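**De :** Fouzia Rind
**À :** liste copro-travaux
**Objet :** Re: Re: plans de travail, marbre ou pas marbre
**Date :** 2 novembre 2019

> Bonjour à tous,
> Le devis Mirnidetti est arrivé : 850 euros le mètre linéaire, pose comprise, pour du marbre poli. Le vendeur m'assure que ça ne tache pas « si on fait attention ». Quelqu'un a-t-il un retour d'expérience ? Nous avons deux enfants et un citronnier.
> Merci d'avance,
> Butkienė (4e gauche)

Bonjour,

« Si on fait attention » est une clause que je connais bien, je l'ai signée en mai. Depuis, je vis avec un marbre blanc veiné de gris et une éponge à la main.

Pour répondre dans l'ordre : oui, ça tache. Le vin rouge, j'ai eu neuf minutes d'avance sur lui et il a gagné quand même. Mais le vrai ennemi, c'est le citron, qui ne tache pas, il ronge. Vous obtenez un joli rond mat au milieu du poli, visible uniquement quand votre belle-mère se penche. Avec un citronnier à domicile, je vous souhaite bonne chance.

L'hydrofuge Amura ralentit les liquides et ne fait strictement rien contre l'acide. C'est écrit sur le bidon, en petit, au dos, en italien. À repasser tous les six mois.

Demandez du **adouci** et pas du poli. Les attaques s'y voient beaucoup moins, et Mirnidetti le fait au même prix si on insiste (il faut insister). Méfiez-vous aussi de l'échantillon : le mien tenait dans la paume et n'avait presque pas de veines. Sur une grande longueur, elles se regroupent où elles veulent, souvent d'un seul côté.
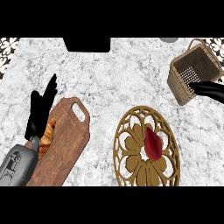 Exigez donc de voir la tranche entière chez le marbrier et marquez au crayon gras l'endroit où passera l'évier. Le mien a mangé la plus belle veine, qui doit servir aujourd'hui de dessous-de-plat quelque part.

Pour le quartz Prerkstead, voyez avec le 2e droite. Ils en sont ravis et en parlent volontiers, prévoyez la soirée.

Je peux vous prêter la fin du bidon.

Fouzia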